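Kubiak Two-Arm Work Cell - Safety and Good Practice

The Kubiak cell is a table-height station with two arms for teaching, testing and light handling work. It is sold by Trudel as a complete set: two arms, two parallel grippers, control unit, emergency stop and the printed rule card. This page is about the rules we ask every customer to follow. For the technical data please ask for the Usalero data sheet, where payload and reach are given for each arm version.

Which standards apply

The arms are delivered as partly completed machinery. The final cell, with your table, your objects and your people around it, must be assessed by you. For industrial robots the usual starting point is ISO 10218, in 2 parts, and for work where a person stands close to the arms also ISO/TS 15066. We can help with the risk assessment, but we cannot sign it for you.

Please note that a gripper finger is also part of the assessment. Many customers check the arm carefully and forget the fingers, although these come nearest to the hand.

Before the first run

- Fix the arms and check that the base cannot move.
- Mark the area which both arms can reach. Here the speed must be reduced.
- Place the emergency stop so that the operator can press it without leaning over the table.
- Lead all cables with enough slack for the full turn of the wrist, and keep them out of the path of the other arm.
- Keep the floor under the table in order. Loose cables on the floor are the most common remark in our site visits.

During the work

- One person is responsible for the cell. This person does not leave while the arms are powered.
- Nobody reaches between the grippers before the arms are stopped.
- Closed shoes are required near the cell.
- Objects which can break, for example plates, are handled at the lowest speed setting until the grip is proven. Use a stable rack and leave free space on both sides, so each gripper can approach without touching its neighbor. 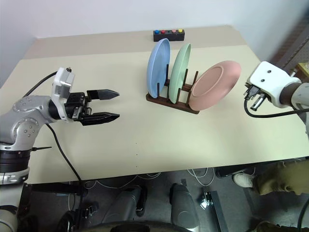
Maintenance

Inspect the finger tips every week and the cable connections after 2,000 cycles. Check the screws of the wrist bracket at the same time. Damaged fingers are always changed as a pair - mixed pairs do not close evenly. Spare fingers come in sets of 4.

Training

Trudel offers the operator course at Elside, which takes almost 3 hours and includes practice on the cell. The next free places are in September. The rule card is included with each order and can be printed again at any time.

Related items
Kubiak spare finger set
Kubiak wrist bracket
Elside operator course
Usalero data sheet, two-arm version
Emergency stop with long cable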